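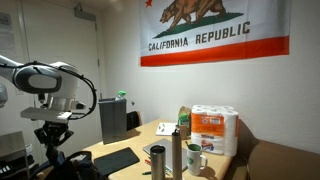
White wall, white door, a sheet of paper taped up at the far left.

So I've been painting the apartment. If you've talked to me at any point since June you already know this, and you've probably been shown a piece of cardboard with four whites on it and been asked which one looks "least like a dentist." Sorry about that. Zuzana Danko has asked me to put it all in one place so she can stop getting texts, and here we are.

I lived with white walls for years and never gave them a thought. They came with the place. The walls were white, the doors were white, the ceiling was white, the trim was that shiny white that goes yellow behind the radiators, and I would have told you it was all one color. Then I took a shelf down in the hallway and had to fill the holes, and I bought a little tub of plain white from the hardware store to touch them up, and the next morning I had six bright squares on a wall that I now understood was beige. Or maybe pink? I still can't tell you what it was. I went over the squares with a damp sponge, which made them bigger.

That was the beginning. I figured I'd do the one wall. Then the one wall made the door look dirty, and the door made the ceiling look worse, and by the end of that week I had dust sheets down in two rooms and the couch standing on its end in the kitchen.

The paint store I ended up at is called Skála, and it's out past the bus depot in Urenholm, next to a place that sells garden sheds. I'd been driving past for ages. Inside there's a wall of sample cards, and the whites alone take up a rack taller than me. I asked the man at the counter how many there were and he said 143, very fast, like he gets asked every day. 143 whites! I stood there with my mouth open. Then I picked one based on the name, because what else are you supposed to do.

It was called Starkamar and it was awful. On the card it's a lovely chalky thing with a bit of gray in it. On the bedroom wall, which faces north and gets the light bouncing off the building opposite, it was blue. It was skim milk. I did two full coats before I admitted it, and I kept walking out and coming back in to try and surprise myself into liking it. Čestmír Urban from downstairs came up to borrow my ladder, looked around and said "oh, very fresh," and I knew I'd have to start over.

What I should have done, and what I did do for the rest of the rooms, was paint big pieces of cardboard and move them around. Big ones, as big as you can get. Lenka Rusnák gave me a stack of flattened moving boxes and I cut them up, gave each piece two coats with a white border left bare around the outside, and stood them against the skirting. You look at them in the morning, you look at them at four in the afternoon and then you look at them with the lamps on. The lamps were the shocker for me. I had a cold bulb in one corner and a warm bulb in the other and the same piece of cardboard changed completely just from being carried across the room. I spent an evening swapping bulbs. I have the same kind in every fitting now and that alone made the living room nicer, before any paint went up at all. If you're only going to do one thing from this post, do the bulbs.

The white I finally went with is called Melta. It's warm, but it doesn't go yellow on me, and in the north bedroom it just looks like a wall, which after the skim milk period was all I wanted. It's on everything in there, ceiling included. I was nervous about the ceiling. Everybody says ceilings should be the brightest white you can get, and I'd always believed that, but when the wall and the ceiling are the same color you stop seeing the line between them and the room feels a little taller. My cutting in is also not great, so losing the line helped me out a lot there.

Now the doors. I've saved the doors because I hated the doors.

There are seven doors in this apartment, counting the closet, and it's a small apartment, so I don't know what they were thinking. Every one had been painted over and over without anybody taking the handles off, so there was a sort of crust around each plate. I scraped, I sanded, I washed them down with sugar soap, I let them dry overnight. Then a primer, then two coats of satin with a foam roller, and a light sand between coats that I skipped on the bathroom door and can now see every time I brush my teeth.

My tips for doors, such as they are: take the handles off, even when you're tired. Do the panels first and the flat parts around them after. Don't put the rest of the paint on at ten at night under a ceiling light, because you'll miss the drips — I have three on the bedroom door and they set like little candles. And wedge the thing open till the next day. I closed the closet too early and had to peel it off its own frame, and there's a strip by the latch I'll be redoing when I can face it.

I spent more than 2000 crowns on tape and rollers alone, by the way. I'd budgeted for paint like a sensible person and then not for anything else. The cheap tape pulled off a ribbon of brand new Melta the length of the window, and the good tape cost three times as much and was worth it. Same with brushes. I bought a pack of five for hardly anything and spent an hour picking bristles out of the wall with tweezers. Vlastimil Kováčik lent me his angled brush after that and I've been putting off giving it back.

A few people have asked why I didn't go for an actual color, after all that fuss. I did think about it! Ayman Awad has a dark green dining room that I'm jealous of, and I had a green card and a rusty sort of orange card stuck to the fridge for weeks. But I have a lot of stuff, and most of it is loud. The rugs are loud, the books are loud, my grandmother's curtains are extremely loud. When I held the green up next to the curtains I felt like I needed to lie down. Plain walls give all of it somewhere to sit. I might still do the inside of the closet in the orange, where only I would get to see it.

What's left is the hallway, where all this started, and the inside of the front door, which has a chain and a peephole and two locks and a letter slot and which I am not looking forward to at all. I measured the hallway properly this time and wrote the numbers down on the back of one of the cardboard bits, then painted that bit. So I'll be measuring it again. I think it was 53 square meters with the ceiling, though that sounds like a lot for a hallway, so don't hold me to it.

If anyone in Urenholm wants most of a can of Starkamar, it's yours. South-facing rooms only, please. I've got the lid back on tight and it's been stirred, and I can throw in the green card too if you bring your own bag.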